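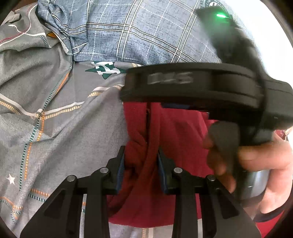
3. Folding on a Soft Surface

Most advice on folding clothes assumes a table. In the Arngate residence halls hardly anyone has one free, so the folding gets done on the bed. For this part of the project I wanted to know whether that makes a difference to how much fits in a drawer.

3.1 Method

I folded 71 garments twice, first on the study room table and then on a made bed with the sheet pulled flat. Each one was folded in thirds lengthwise and then in half. Wiremu Bright measured the height of every stack with a steel ruler. We did all of it in February, in the evenings.

Thin items such as T-shirts were kept apart from heavier ones. A dark red garment lying folded on a gray patterned sheet, with plaid fabric behind it, shows the usual trouble: the cloth bunches on one side and stays flatter on the other.

3.2 Results

T-shirts came out nearly the same on both surfaces. Heavier clothes did not. The stacks folded on the bed added up to 652 mm, and the table stacks were 99 mm lower.

Pressing down to get the air out works on a table — on a mattress the whole pile sinks and springs back. Zippers also folded less neatly on the bed. A large book under the sheet helped, but we tried this on only a few items and did not measure them.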